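1/ My small thread on the Dovach tag team title match, from the show in Kernuvport on July 27, 2024. I was there with 463 other people, and my voice is still not good.

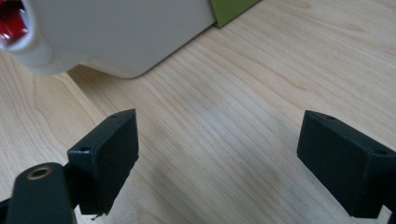
A table, nice pale wood.

2/ For those who do not follow: Kotian and Fumard held the belts since November. They won them with a chair, and they defended them with a chair. The referee in Dovach has a very hard life.

3/ The match went 16 minutes. The first part was slow, I must say it. Fumard held the same headlock so long that a man behind me went for a drink and came back.

4/ Then the hot tag, and the whole hall stood up. 2 dives over the top rope, one after the other. I did not expect this from heavyweights.

5/ Kotian kicked out 3 times. After the last one I believed the champions would escape again.

6/ But Fumard swung the chair and hit his own partner. Pin, new champions, very loud.

7/ My question now is if they break up. Kotian did not shake his hand after. He took his jacket and walked to the back alone.

8/ I would like a singles match between them, with no chair allowed. If somebody knows the next card, please write to me.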